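3.2 Label stock and fading under storage conditions

Labels for the study were produced on direct thermal stock, in which heat from the print head darkens a coating on the paper and no ink or ribbon is used.

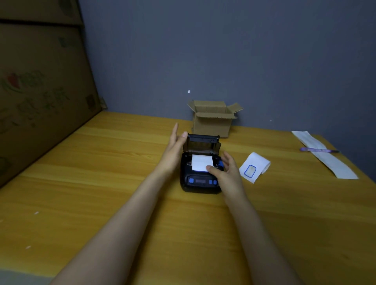 Figure 4. Label paper held at the front edge of the open compartment of a portable thermal printer.

The coating remains reactive after printing. Text on such stock can therefore lose contrast over time, and the loss depends on light, heat and contact with oils or plasticizers. Archives that adopted thermal labels for box numbering often did so without a replacement schedule, and the records held at Skolgate and Enirham contain no entry for label condition before the present survey.

We examined 1096 boxes across the two stores. Each box carried a printed shelf code of 8 characters and a matching pencil code on the inner flap, which served as the reference reading. A label was scored as legible if two readers, working separately at normal reading distance, gave the same code and that code agreed with the pencil entry. Disagreements were scored as illegible and were not resolved by discussion. Readings at Skolgate were completed by 7th March; those at Enirham were taken in June, after the shelving in the north bay had been cleared.

Boxes were grouped by position (window side, aisle side, interior) and by cover material. Relative humidity was not controlled at either site. Where a label had been covered with clear tape, the box was placed in a separate group, as the adhesive may itself affect the coating. More than 75 boxes fell into this group, most of them from the Quách deposit, which was taped throughout by the donor before transfer.

Label age was taken from the accession register. For the Cerberg papers the register gives only the year of receipt, and these boxes are left out of the age analysis in Section 4 but kept in the comparison by shelf position. Ánh Lưu checked the register entries against the deposit forms and corrected the dates where the two sources differed.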